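Jalter Tool Register – Data Card

Version: 2022-04-14
Format: CSV, UTF-8, comma-separated
Rows: 1243

Summary

Jalter is a register of hand tools and small power tools held by the Bravley and Wisholm lending sheds. Each row is one physical item. The register covers what an item is, what its label says and where it is shelved. Loan history is kept in a separate file and is not part of this release.

Fields

item_id – integer, never reused
shed – BRAVLEY or WISHOLM
category – one of 89 codes, listed in categories.csv
maker – as printed on the item, not normalized
voltage – decimal, blank for unpowered tools
origin – country as printed
label_text – free text, line breaks replaced with a vertical bar
condition – integer from 1 (unusable) to 6 (as new)

Labels

Transcribe labels in reading order, whatever direction the text runs. Text in a script the transcriber cannot read is entered as [other script]. Symbols are not transcribed.
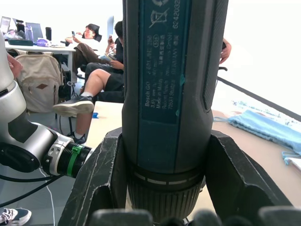

Rating label on a Bosch GO cordless screwdriver, 3.6V, Made in Malaysia.

Serial numbers are left out of the public file. They were removed from label_text by pattern match, and a few short ones may remain.

Condition grades

Grades are assigned at intake and revised each October. Surface marks alone do not lower a grade below 4. A missing guard sets the grade to 1 regardless of other wear. Grades from the two sheds should not be pooled without a shed term – Wisholm grades lower on edge tools.

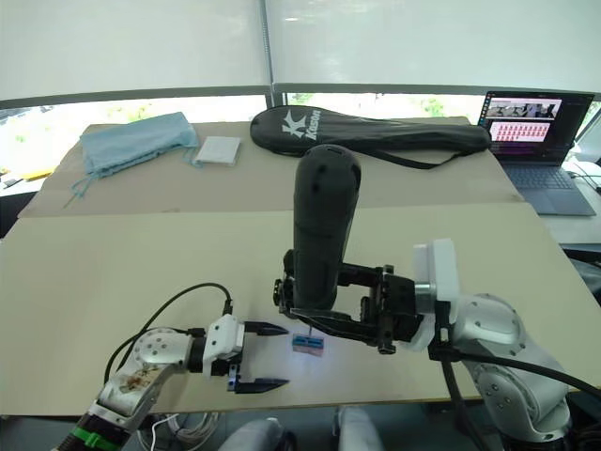
White table with two sheets of beige cardboard laid over it.

Known problems

Almost all blank origin values come from Wisholm rows entered before the field was added. Drill bits sold as a set are one row at Bravley and several at Wisholm. The category code for clamps was split in the last version; older exports need the mapping in clamps_map.csv.

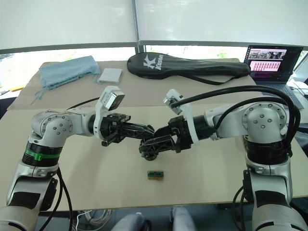
Loading

Read item_id as an integer and voltage as a decimal. All other fields except condition should be read as text. The Chin import script does this by default and stops on any row with an unknown category code.

License

CC BY 4.0. Cite as "Jalter Tool Register" with the version date.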